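Open Day at the Cudmont Handling Laboratory

Posted by Marjorie Parsons in Visits

Members of the Denside Technical Society were received in January at the Cudmont laboratory of Penrose, where the company develops two-handed robots for light assembly and sorting work. I attended on behalf of the Society and set down my notes for readers who were unable to secure a place. The day was divided into sessions of 18 visitors each, and mine began at 10:30 in the morning.

Visitors were welcomed by Lorraine Treloar, who directs the program. Her opening remarks were brief. The laboratory has been in its present building for three years, and its main project, known as Ernevero, concerns the handling of small objects whose position is not fixed in advance. We were then shown to the demonstration area.

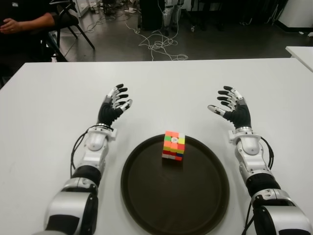
Page last changed: January, 4:15 p.m.

The first demonstration concerned the puzzle cube. The task, as it was explained to us, is to pick up the cube from the tray, pass it from one hand to the other, and return it. Solving the puzzle forms no part of the exercise. The cube was chosen for its size and its flat, brightly colored faces, which make a change of position easy for an observer to follow.

Mervyn Clegg, the engineer in charge of the session, told us that the team had recorded 284 attempts at the transfer during the previous month. In 139 of these the cube was passed and set down without a drop. He described the result as fair for this stage of the work and did not wish it to be taken as more. Most of the failures occur at the moment when both hands have hold of the object and one of them must let go.

A member of our party asked whether a simple two-jaw gripper would not do the same job at less cost. Mr. Clegg agreed that for a single known part it very often would. The interest of a hand with five fingers, in his view, lies in shops where the parts change several times in one shift and where refitting the tooling takes longer than the job itself.

The second half of the session dealt with the construction of the hands. It was led by Brenda Dobson, whose talk I found the most useful of the day. She spoke at length on finger joints, on the wear of fingertip surfaces, and on the difficulty of keeping a hinge small while leaving room to service it. Each hand is inspected after 60 hours of operation, and the fingertips are treated as consumable items.
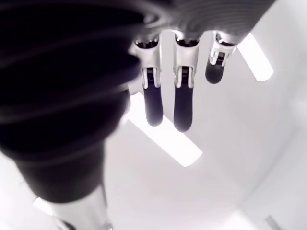
Finger joints and fingertips of the robot hand, from below.

Questions continued for over half an hour. Roy Lambert, of our own Society, raised the matter of safety where people and arms share a bench. Ms. Dobson replied that speed limits are set in software and checked separately by the controller, and that an emergency stop is kept within reach of the operator at all times. She offered to send the Society a copy of the laboratory's written procedure, and I will place it in the reading room when it arrives.

The Society wishes to record its thanks to Ms. Treloar and her staff. Members who would like to join a second visit, which the laboratory has kindly proposed for the spring, should give their names to me at the next general meeting. Sturdy closed shoes are required. Parking at the Cudmont site is limited, and shared cars are advised.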